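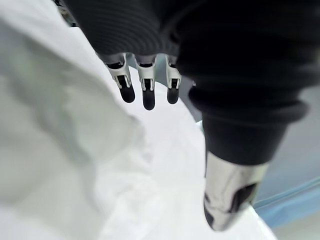 Last updated: Mar 15, 2018

Category: Press Releases > Automation > Textile Services

Solheim Linen Service Puts Sturnuseck Handling Cells to Work at Hodstead Plant

HODSTEAD – Solheim Linen Service has placed two robotic handling cells in regular operation on the flatwork line at its Hodstead plant. The cells were supplied by Sturnuseck, which builds handling equipment for commercial laundries, and run on Rakik, the company's cell control software. They take over the first separation of sheets and tablecloths after drying, a job that until now was done entirely by hand.

Flatwork leaves the dryers in a heap. Before a piece can go to the ironer it has to be pulled free of the others, a corner has to be found, and the leading edge has to be presented to the feeder clips. Ironing, folding and stacking have been mechanized at Hodstead for many years. Separation has not, and it sets the pace for everything downstream.

Each Sturnuseck cell uses a multi-finger hand with an opposing thumb. The fingers are jointed in metal and end in rounded black pads. The thumb ends in a smooth, tapered chrome tip. The pads supply the friction and the chrome tip slides under or behind a fold without catching on the weave. A small camera mounted at the wrist gives Rakik a close view of the cloth during the approach, and the software selects a ridge or free edge as the grip point. Grip force is set by article type and can be changed by the operator at the panel.

When a grip is made, the arm lifts the piece clear and a load cell checks its weight. A reading above the limit for that article means that more than one piece has been picked up, and the cell sets the load down and tries again. After two failed attempts the piece is sent to a side bin for manual handling.

At current settings the two cells together present 328 pieces per hour to the feeders. In acceptance runs, about 80 percent of pieces were separated on the first attempt. Fitted sheets, heavily twisted items and anything with ties or fringe are still separated by hand, and there is no plan to move those articles to the cells.

Changes to staffing and duties

The separation station was staffed by 7 operators per shift. All of them remain employed at the plant under their existing pay grades. Three now run the cells and the side bins. The others have moved to inspection, mending and order assembly, where Solheim had open positions.

The work of a cell operator differs from the work it replaces. The operator loads article settings at the start of each batch, clears side bins, cleans the finger pads and checks them for wear, and responds to stops. Pad cleaning is done at every break, as lint buildup reduces grip. Operators are authorized to stop either cell at any time and to switch the line back to manual feeding without a supervisor's approval. The manual stations have been kept in place and in working order.

Solheim's injury log listed shoulder and wrist strain as the most frequent complaint at the separation station. The company will compare the log before and after the change once a full period of data is available. No claim is made at this stage.

Training took two weeks per operator and was given on the line by Sturnuseck technicians. It covered the Rakik panel, lockout procedure, pad replacement and basic fault finding. Operators asked for two changes during this period, and both have been made. The side bins were raised to waist height, and the stop alarm was changed from a continuous tone to a light with a short signal, to be less tiring in a room that is already loud.

Noise at the operator position was measured before and after installation and did not change. The cells are guarded on all sides and stop when a gate is opened.

Next steps

Sturnuseck will update the Rakik software at Hodstead in July. The update adds settings for napkins and small towels, and a screen that shows the reason for each rejected pick. A decision on further cells will follow a review of the results with the operators and the maintenance department.

About Solheim Linen Service

Solheim Linen Service rents and processes flatwork for hotels, restaurants and clinics. The Hodstead plant handles sheets, table linen and towels.

About Sturnuseck

Sturnuseck designs and installs handling cells for textile service plants. Rakik is its control software for gripping and sorting soft goods.

Recent releases
Solheim Extends Evening Collection Routes
Rakik Adds Batch Reports for Sorting Lines
Hodstead Plant Completes Water Reuse Project
Sturnuseck Opens Spare Parts Desk

We use cookies to improve your visit to this site. By continuing to browse you agree to our use of cookies. Accept | Learn more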